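Progress report: cloth handling software, second period
Posted Sunday, September 14, 2025 by the Orkby perception and planning group
4 comments | 2 shares

You asked us last time for fewer adjectives and more numbers. The numbers are below. Some of them are even good.

Demonstrations. We set out to record 40 towel episodes a day with the hand-held grippers and settled at 32, mostly on account of the sync checker, which we wrote ourselves and which rejects our work with great enthusiasm. It compares the clocks on the left and right gripper streams and throws out any episode where they drift apart. The dataset now holds 3899 accepted episodes. The rejected ones are kept on the same disk, where they take up more space than the accepted ones, and we would like to talk about storage at some point.

Perception. Stoteo, the edge and corner finder, was rewritten in July. The old version looked for corners, which is a fine plan until a towel is picked up and stops having any. The new one scores every visible bit of fold for how likely it is to be a single layer, a double layer or a hem. It is good on hems. On double layers it remains an optimist, and the planner has learned to distrust it a little. Self-occlusion, where the jaw pads cover the very fabric we want to look at, is still the largest source of error.

Planning. Peng takes the fold scores and proposes where the second gripper should grab while the first one holds. On the held-out set it picks a usable second grasp in 56 percent of episodes. The milestone asked for more than that. Most of the misses are grasps that are right in position and wrong in approach angle, so the wrist pose is getting its own cost term. We tried simply turning up the existing one. Please don't ask for the plots.

Tooling. Brisex, our episode viewer, can now scrub both gripper streams side by side and mark grasp and release with one key. It also no longer loses your labels when you close the window — a feature we had been told was not urgent by people who do not label towels. Export to the training format works. Import from the training format works on the second try.

Spending. On plan, apart from towels. We ran out of variety before we ran out of towels, and a model raised on a single weave gets strange ideas about the rest of the world. The next batch will include thin kitchen cloths and at least one pattern that the depth code is sure to hate.

Next period:
- wrist pose cost in Peng, then a rerun on the same held-out set
- double-layer labels for Stoteo, by hand, with coffee
- first closed-loop regrasp on the arms, at low speed

The request for a second labeling workstation still stands.

Last updated: same day, to fix a typo in the spending section 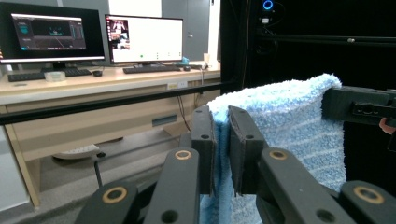
Two-gripper hold on a light blue terry towel, with the fold between the jaw pads.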